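Floors and Daylight in the Skesia Room
Student project report, Grarnberg College
By Mỹ Mai
31/08/2018

I picked the floor. Everybody else in my group wanted the furniture or the wall color, and I ended up with the thing you walk on, and I've gotten weirdly attached to it! The question I was given in June was pretty simple: does the floor in the Skesia Room help or hurt the daylight in there, and is there anything cheap we could do about it?

The room is 390 square feet and gets used for studio classes, storage between terms, and a lot of lunch. Our whole group had a budget of $3000, and I was allowed to spend $70 of it on my part (the chairs people got a lot more, not that I'm bitter). 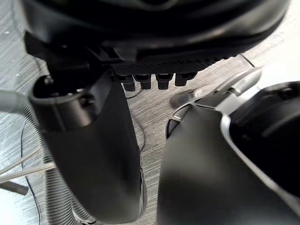

My first job was looking at how the floor takes light at different times of day. I'd walked across it for a year and would have told you it was plain gray, end of story. Get down low, though, and there's a lot going on. It's a light gray with a streaky, brushed sort of grain, and on the left side it's so bright that the grain almost washes out, which is exactly the glare problem I was after. Where the light is softer you can follow the streaks, and they make the floor feel warmer than the color alone would.

So I made a chart. I divided the room into 10 zones with painter's tape and wrote down how clearly I could see the grain in each one, on a scale I made up (clear, faint, gone). I did it morning, noon, and late afternoon. Mornings were the worst by the window wall. By late afternoon most zones were back to clear, except the one by the sink, and I still don't know what's going on with the one by the sink.

Then came the cleaning test, my favorite part. I bought a bottle of Uvo floor cleaner and did half the zones with that and half with warm water and a flat mop. My guess was that built-up cleaner was adding shine. The water-only zones did look a little less glary to me the next morning, but I was the only person rating them and I knew which was which - not great science, I know.
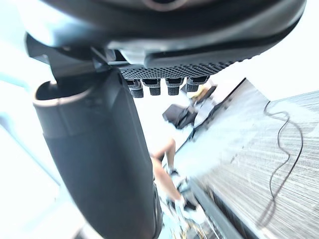
I also tried a rug. Tạ Carpets lent me a sample in striped gray, and I laid it down in the two brightest zones for a week. It cut the glare right away and people sat on it, which I took as a good review. The bad side is crumbs (see lunch, above) and the corner that kept curling up near the door. I taped it down twice and it came up twice.

My recommendation is to leave the floor alone, switch to plain water for regular mopping, and put a sheer blind on the window wall for the morning classes. I'd get the rug only if the lunch crowd agrees to shake it out. I have $22 left, and I'd like to put it toward the blind if the chairs people don't get to it first.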